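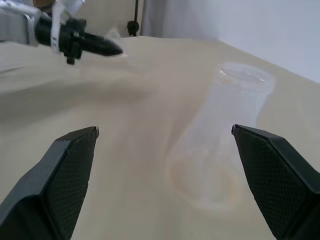 November, darkroom notebook, started 4:30 pm

OK, culling for the concert book. I finally got the whole Flekport festival onto one drive and there are 554 frames left after the first pass, which sounds fine until you remember Branwen wants 30 on the wall and not one more. I went through the first night twice with the contrast turned down so I'd stop falling for anything with a nice spotlight in it. That helped! Half of my favorites are just a bright face and a lot of mush.

Settings, before I forget them again. The brass band in the church was all at ISO 2,000 and it's holding up better than I expected, even in the choir stalls where the light goes that awful orange. I pulled the orange down by hand on one frame of the tuba row, copied it across the set, and then had to undo it on everything shot after the intermission (they'd switched to the side lamps, and everybody came out looking seasick). So: two batches, before the break and after. Don't merge them again.

Test prints on the Grernska matte. Blacks are softer than on the old paper but the skin is lovely, so I'm staying with it for the portraits. The wide shots of the Tichý Quartet went flat and gray, though, and I did three strips before I admitted it was the file. Frame 91, the cellist looking over her shoulder at the second violin, is the best thing I shot all year and I underexposed it by a stop and a half. Lifted it, got noise in the curtain, put a little grain over the whole thing and now it looks like I meant it. I can live with that.

Still going back and forth on whether the opening wall should be all rehearsal pictures. People in sweaters, coffee on the piano lid, somebody asleep across two chairs. I like them more than the performances, I really do, and I hung a row of work prints along the hallway to see how they read from a distance.
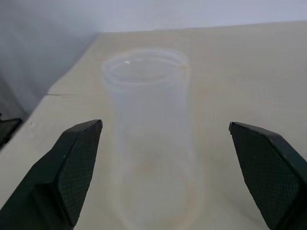
Branwen Parry: I walked the hallway row at lunch and the rehearsal ones win by a mile, but you can't open with six pictures in a row where no one is playing. Put the drummer third. And please, the sleeping one needs a yes from the guy who's asleep before it goes anywhere.

Fair, all of it. Drummer third. I've written to Gisela Garrido for the sleeper's email, she booked the bands and should have it.

Tried the new order on the floor with the drummer in and it does move better, except now he's next to the trumpet section and both are leaning left, so the whole row looks like it's sliding toward the fire door. Flipping is cheating (and he'd turn into a left-handed drummer). Swapped the trumpets for the singer with her shoes off.

For tomorrow: reprint 91 a touch warmer, ask Vondlow if the frames come with the deeper spacer, cut window mats for the small ones. Captions are band name and town only. We're low on glossy, one opened box left on the bottom shelf, so no more strips on that until I've settled the stage shots.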